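November

Spent most of the evening on the soil moisture probe again. I had planned to be done with it by now and onto the enclosure, but the numbers still drift and I don't want to seal up something I don't trust.

Where I left it last time: two capacitive probes from Hidau, same batch, same firmware on the board, both in the same pot of potting mix. One reads consistently higher than the other. I swapped the cables and the difference followed the probe, so it isn't the wiring. I swapped the input pins and it still followed the probe. So it's the probe, or the coating on it, or the depth I push it to. I marked a line on each with a paint pen so at least the depth is the same from now on.

The product sheet says the output is linear from dry to saturated. It doesn't say what soil they used, or what they call saturated. I've read it enough times to know there is nothing else in there. The forum answer is always to take one reading in air and one in a glass of water and map those to 0 and 100. I did that in the summer and it gave me nonsense. Potting mix that was clearly bone dry came out well above zero, and mix with water running out of the bottom of the pot never got near the top. Air and water are not soil.

So tonight I did it the slow way. I dried a batch of mix in the oven on low, spread thin on a sheet pan, until two weighings in a row came out the same. The smell gets into everything. I opened the window and ran the fan and it was still there at dinner. Then I weighed out 200 grams of the dried mix for each jar and added water by weight, 30 grams more in each jar than in the one before. Stirred, lids on, labels on the lids. I should have put the labels on the sides, as I had the lids off two jars at once and had to weigh both again to know which was which.
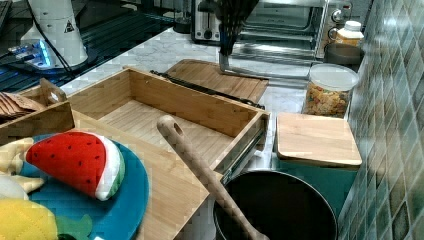 The water needs time to even out through the mix. I took one quick set of readings right after stirring, just to have them, and they jump around by more than the step between jars. Packing matters a great deal. If I tamp the mix down around the probe the reading goes up, and if I wiggle the probe it makes a gap and the reading drops. I'm going to tamp each jar the same way with the flat end of a dowel and then not touch it.

I also changed the sampling. Before, I took a single reading each time the board woke up. Now it takes 14, throws out the highest and the lowest, and averages the rest. The spread is a lot better. It keeps the board awake longer, which I don't like for the battery, but the radio uses so much more than the sensor that I doubt I'll be able to see it. I'll put the meter on it when the jars are done.

Power supply is the other thing. I noticed that the readings shift when the Pindo board is running off USB compared to the battery. The regulator on it is supposed to hold steady until the cell is nearly flat, but the probe output moves anyway, so either it doesn't or the reference for the converter is wandering. I soldered a small capacitor across the probe's supply pins and that helped with the noise but did nothing for the shift. For now I'm doing all the calibration on battery, charged to 80 percent, and writing the voltage next to every reading. If it turns out to be a clean relationship I can correct for it in code. If it isn't, I'll get an external reference and do the whole set over.

I looked at the probes Hervieu sells, the ones with the temperature sensor built in. They cost a good deal more and I'd need one for every bed. Temperature probably does matter outdoors. In the kitchen it hardly changes, so I can't tell from this setup. I have a loose thermistor in the parts drawer and could tape it to the probe and leave the pair in the garage overnight, in a jar that's already been sealed for a day or so. That would be a cheap way to find out before spending anything.

Broke one thing tonight — the small screw terminal on the breakout. Overtightened it and the plastic cracked. I pulled it off and soldered the wires directly. It's ugly but it's a better joint than the terminal was. Should order more of them with the next batch of parts, along with heat shrink, as I'm down to the sizes that never fit anything.

Notes for tomorrow:

Read all jars in the morning before the kitchen warms up, then again in the evening. Same probe first each time.

Write down which probe. I forgot twice tonight and had to drop those readings.

Plot before fitting anything. I expect a curve, fairly flat at the wet end. If so a small lookup table will do and I don't need the polynomial.

Check whether the Fesuta logger file has the right time on it. The last one was an hour off, which I think is the clock change and not the chip.

Wash the sheet pan. It's soaking in the sink.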